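Equipment Planning Meeting, Ermont Building, Upstairs Room
Minutes taken by Etenesh Negussie

Present: Telmo Carrasco (chair), Etenesh Negussie, Maximiliano Lozano, Stojan Kelmendi
Apologies: Vlastimil Štěpánek, who sent his spreadsheet in his place. It was well behaved.

1. Minutes of the May meeting
Accepted, once Stojan's remark about the coffee machine had been struck. He asked that the striking be recorded.

2. Simulated cell, wrist view
Maximiliano showed the wrist camera output from the simulated cell. Telmo asked whether we need to buy wrist cameras at all in this round. Long discussion, some of it on topic.

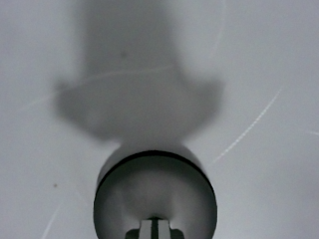
Stojan's position is that cameras should be bought with the arms, on one order, so there is one supplier to shout at. Maximiliano would like to test two lenses first. Agreed to ask Mestel for a loan set and to go on arguing when it arrives.

3. Arms and table
Two quotes are in, Casado and Mestel. Casado is cheaper until you read page 5. Vlastimil's spreadsheet puts the difference at $3,861 once mounting hardware and shipping are added, and has a tab called "feelings" that we did not open.

The two-arm layout stays as the basis for the order. Telmo asked if one arm would do. He was told no by three people at the same time.

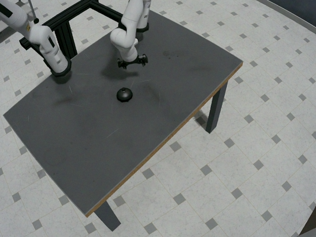 Item 3: simulated cell, both arms mounted on the same side of the table.

Stojan wants the real table measured against the freight elevator before anyone signs. Those who were here for the last table supported this warmly.

4. Small items
Test objects: $300 approved. Etenesh to buy, with receipts this time.
Drosuvach license: five seats requested, five approved. Telmo asked for this to be noted as a first.

5. Any other business
Stojan offered to come in Saturday to clear the storage room. The offer was accepted before he had finished making it.

Actions
Maximiliano: loan set from Mestel
Stojan: elevator measurements, storage room
Vlastimil: revised totals for both quotes
Telmo: read page 5

Meeting closed at 4:40 p.m.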